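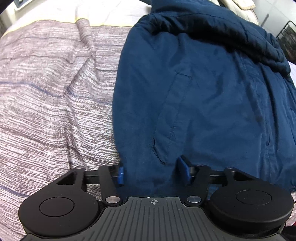

Lesen Handheld Gripper, with the Plekia Collection Handbook: Review

Category: data collection hardware, soft goods
Period of use: two months, two units, April onward
Overall: recommended, with reservations about the handbook

Lesen sells this gripper as a bundle with a printed set of operating rules licensed from Plekia. Most buyers will want the hardware and will leave the booklet in the box. I spent more time on the booklet. If you run collection in more than one location, the rules decide whether the recordings can be merged later, and a good tool used six different ways produces six small datasets.

Hardware

The linkage is a conventional parallel-jaw type with exposed pivot pins and a cross rail. Both of our units arrived with no play in the joints. After 507 recorded episodes on the first unit, one pin had developed slight lateral movement. It was still inside the limit given in the handbook, and the replacement procedure is clear. Budget for a spare pin set.

The blue finger pads are short blocks on small brackets. They suit folded edges, collars and zipper plackets. On a padded jacket they pick up one layer or both depending on the approach angle, and the operator has to learn the difference. Thin synthetic linings slip if the pads have collected lint, so the cleaning rule matters (see below).

The ribbed grip plate carries a crosshair mark near its top edge. Use it. We check camera alignment against it at the start of every session and log the result. The check takes less than a minute and has caught two bad mounts.

Weight is acceptable for the first half hour. Past 50 minutes the operator's wrist starts to drop and the approach angles drift with it. Lesen gives no duty limit. Plekia does, and I would follow Plekia.

The handbook

The rules are divided into workspace, operator, episode and record. Workspace rules are the strongest part. Garments are to be handled on the surface where they would normally be handled, so a jacket on a bed stays on the bed, with the blanket in whatever state it is in. Patterned and wrinkled bedding is permitted explicitly. The earlier Grernwood guide, which we used before, required a smooth plain surface, and policies trained on that material did poorly in ordinary bedrooms.

Paper is treated separately. Printed pages, mail and labels must be turned face down or removed before recording, whether or not the text looks readable. This is sound practice and should be standard everywhere. Legibility at recording resolution is hard to judge by eye, and a review after the fact costs far more than turning a sheet over.

The episode rules require the fingers to start open and clear of the garment, with a visible gap between the pads. Contact in the opening frames is grounds for rejection. Our rejection rate fell noticeably once operators paused above the fabric before the first grasp.

The operator section is thin. It covers session length and breaks, then says almost nothing about the free hand. May it steady the garment? May it enter the view? We wrote our own rule: the free hand stays out unless the task sheet calls for it. Castillo's checklist handles this in two lines and Plekia could do the same.

Record keeping asks for unit number, pad condition, garment type and any interruption. Pad condition is graded clean, marked or replace. I would add a field for the last cleaning, which our site keeps on a paper log for now.

Maintenance

Wipe the pads with a dry cloth between garments and a damp one at the end of the day. Do not oil the pivots. The handbook says so on two separate pages, and one of our operators did it anyway; the pin area collected fibers within a day and the linkage had to be stripped.

Price

650 for the bundle, handbook included. The gripper alone is not offered. A second copy of the handbook has to be ordered with a second unit, a nuisance for sites that share hardware between rooms.

Revision 2 of the handbook is listed as in preparation. I will update the operator section of this review when we have a copy.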